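Home Projects Reports People Contact

Trastska household chores trial – progress report to Garer
Sunday, May 12, 2019
By Kirsten McIntyre

Quick one this time, Elvira wants it before the review and I'm writing it between runs. Numbers are Yhon's, opinions are mine.

Where we are. The question you funded was whether a two-armed machine can do the small kitchen and hallway jobs people would pay to be rid of. Short answer, some of them, slowly, with a person standing by. Longer answer below.

Chore list. We started with 32 chores off the household survey. Cut to 7 for this stage. Dropped anything with running water, anything with stairs, anything with a knife. Fidelina would like the laundry ones back in before December, I've said maybe. Folding is still a mess – towels okay on a good day, shirts no.

Jars and lids. This is where most of the bench time has gone. Small containers, pick up, hold, hand over to the other arm, put down in a tray or box. Sounds like nothing. A four year old does it. For us it's been the hardest of the lot because one arm has to hold still while the other does the fiddly part, and if the holding arm is off by the width of a fingernail the jar tips. Plain upright pick-ups are good now. Open jars are a different story, the arm has to keep them level the whole way and it tends to swing the wrist at the end of a move. Vernon slowed the last part of the motion right down and that helped more then the new fingers did.

See-through things are the other headache. Clear plastic on a pale table, the cameras lose the edge of it. We could put a dark mat down and the numbers would jump, but people don't live on dark mats so we've left the table as is. I'd rather report a bad figure off a normal table.

Clutter. We keep ordinary stuff at the back of the table on purpose. Earlier trials were on a bare bench and everything fell over (not literally) once there was a plant in view. Retrained with household bits around and that problem has mostly gone away.
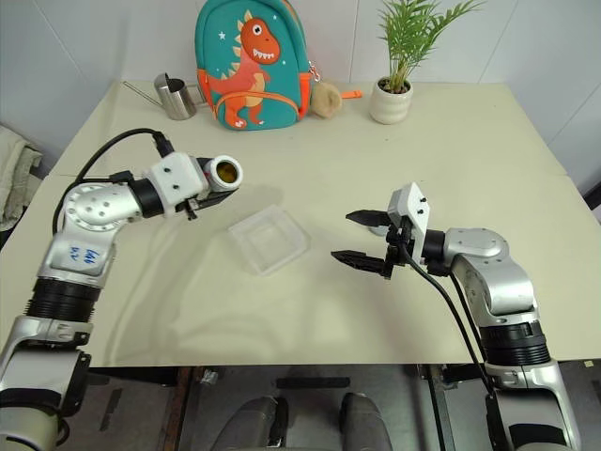
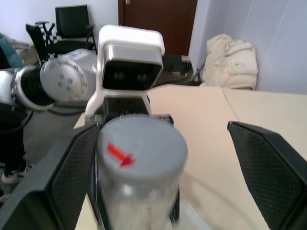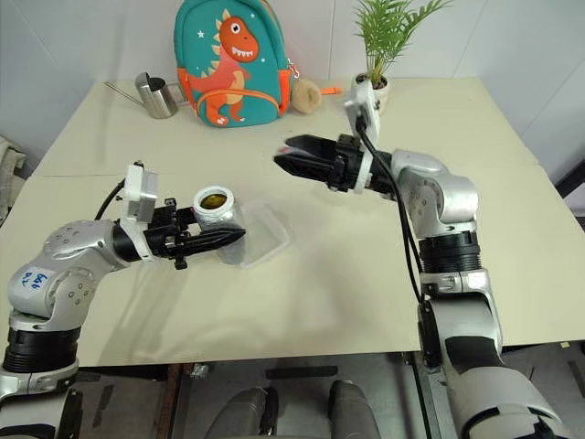
Container handling at the Trastska bench, two arms.

Results so far, by chore. Of the 7, I'd call 4 workable, meaning I'd let it do them in front of you without warning you first. Upright container pick-up, placing in a tray, wiping a flat surface, sorting cutlery into a drawer insert. The wipe leaves streaks. Sorting is fine except teaspoons, it stacks them.

Not workable yet – screw lids, towels in any pile bigger than one, packing a kid's bag. The bag one is interesting though. Zippers it can find. It can't hold the bag open and put something in at the same time without the top flopping shut. Fidelina thinks a stiffer bag would fix it but that's changing the chore to suit the machine and we said we wouldn't.

Speed. Bad. A chore I can do in a few seconds takes it around 6 times as long and that's a good run. Don't think speed is what should worry you at this stage, but the Costa people asked about shop-floor use (shelf facing, restocking small jars) and for them it's the whole thing. I told them to come back to us next year. They've asked for a visit anyways.

Problems. Wrist cable on the one arm snags when it reaches across, Yhon has rerouted it twice. Finger pads wear smooth quicker than we budgeted for. Flondlow are late with the replacement set, no date from them, I'm chasing. If they slip again we lose a week of lid work and I'd move towels up to fill the gap.

Money. On track except for pads. Elvira has the sheet. We'd like to shift a bit out of travel to cover spares, need a yes from your side, email is fine.

Next. Screw lids with the new pads once they show up. Open jars across the full table width. Vernon to write up the slow-finish change properly so it isn't just in his head. Then a proper trial in somebody's real kitchen – Elvira has offered hers, it is small and the light is terrible, so good test.

One thing to decide at the review. Do you want us to keep going on all 7 or put everybody onto jars and lids untill it's solid? I lean to the second. Fidelina leans the other way and will say so. Either is fine with the current crew but we can't do both and the kitchen trial.

K.M.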